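Cuaderno del taller - banco de cocina
sáb. 18 de enero

Entro un sábado porque entre semana no hay manera de sentarse a escribir y llevo demasiado tiempo con las normas del banco repartidas entre papelitos, el chat y la cabeza de Trí. Así que hoy toca ponerlas en limpio, o por lo menos en un sitio solo. Hưng, si lees esto el lunes: corrige encima, con otro color, y no me borres nada, que luego no sé qué había.

Empiezo por lo que más discutimos, la altura de suelta. Yo venía defendiendo que el objeto se suelta cuando la pinza está por encima del recipiente y punto. Trí dice que no, que se baja hasta que la parte de abajo del objeto quede casi a ras del borde y entonces se abre. He repasado los episodios de Clikeo de esta semana y le doy la razón (ya está, lo he escrito). Cuando soltamos desde arriba la cosa cae, rebota, a veces entra y a veces no, y encima la anotación de «dentro» la pone cada uno donde le parece. Queda así: se baja hasta casi tocar el borde, pausa corta, se abre. Si la pinza o el objeto rozan el borde, el episodio se marca como contacto, aunque acabe bien. Lo de «total, si entró» no vale.

Segunda cosa, la velocidad. El límite en zona libre lo tenemos en 185 mm/s y ahí se queda. Pero hay que reducir al acercarse al recipiente y eso no lo tenía escrito nadie en ninguna parte. Hưng lo hace siempre, yo a veces, y en la configuración que vino de Malstead no está puesto. Propongo que el tramo final se haga a la mitad y que vaya en el fichero de configuración, no en el criterio del que esté ese día a los mandos. En las pasadas de ayer hay varias imágenes con la pinza movida justo encima del cazo, y para anotar el momento de la suelta eso es un incordio: hay que ir adelante y atrás hasta encontrar una nítida. No digo que sea un desastre, pero me comí media tarde.

Tercera, los aparatos. Esto lo pongo con mayúsculas mentales: NADA ENCHUFADO en el banco mientras el brazo tiene par. Ya sé que el aparato de desayunos verde menta es monísimo y que da ganas de hacerse un huevo. El cable se queda recogido y fuera del alcance del brazo. El día que queramos hacer pruebas con calor se escribe una evaluación aparte, se habla con calma y se hace con los dos delante, pero no se cuela en una sesión normal porque alguien tenía hambre.

Relacionado: los mandos. Tiene dos delante del cazo y son fáciles de enganchar con un dedo de la pinza si se entra bajo por delante. Norma nueva: la aproximación al cazo es vertical, siempre desde arriba, y el mango se deja mirando hacia la derecha. Si alguien cambia la orientación del mango para una serie (que se puede, y hasta nos conviene tener variedad), lo apunta en la cabecera de la serie. El mes pasado encontré una serie entera con el mango hacia el otro lado y en la cabecera ponía «estándar». Estándar de quién, me pregunto yo.

Cuarta, objetos. Para las series de meter y sacar usamos los blandos. Antes de cada tanda se miran por debajo, por si han soltado pelusa o hilos, y los que estén deformados se jubilan. La fuerza de cierre para blandos es la baja. Trí me enseñó uno de los suyos con la marca de los dedos ya permanente, pobrecito, y le dije que ese fuera. Sigue en la caja. Trí, fuera.

Quinta, parada de emergencia. Se prueba al empezar la jornada y después de comer, con el brazo en movimiento lento y sin objeto. Se apunta la hora y las iniciales. Tarda nada. He mirado la hoja y faltan firmas, varias mías, así que no señalo a nadie.

Sexta, personas. Con el brazo habilitado no se mete la mano en el banco. Ni para enderezar el cazo, ni para recoger lo que se ha caído, ni «un segundo». Se deshabilita, se entra, se sale, se avisa en voz alta y se vuelve a habilitar. Si hay 2 personas, la que habilita es la que tiene el pulsador en la mano y la otra contesta antes. Hưng propone además una luz en la puerta; me gusta, pero hay que ver quién la monta y con qué dinero.

Séptima, y esta es manía mía - los nombres. Cada serie lleva lugar, objeto, recipiente y versión del fichero de configuración. No «prueba_buena», no «esta_si». Llevamos más de 730 episodios guardados en el proyecto Hứa y buscar algo ahí dentro ya es arqueología. Me ofrezco a renombrar los viejos si alguien me quita las calibraciones de la semana que viene. Oferta seria, caduca pronto.

Pendiente de hablar:

Qué hacemos con los episodios con contacto. Yo los guardaría todos, marcados. Trí tiraría los feos. Creo que los feos son los que más vamos a echar de menos, pero no tengo con qué demostrarlo.

Cuántas repeticiones por posición. Ahora son 5. A mí me parecen pocas y a mi espalda le parecen muchas.

Si la revisión de normas la hacemos cada tres meses o cuando haya un susto. Voto por fecha fija, la próxima en abril, y que Palla nos mande a alguien de fuera a mirar, que nosotros ya no vemos nada de tanto verlo.

Falta imprimir esto y pegarlo al lado del pulsador. Y comprar cinta, la de marcar el suelo se ha acabado otra vez.

Dejo la altura de suelta al cazo, para la hoja impresa:

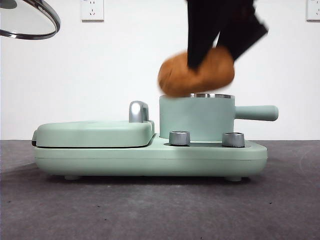 Última modificación de esta página: sáb. 18 de enero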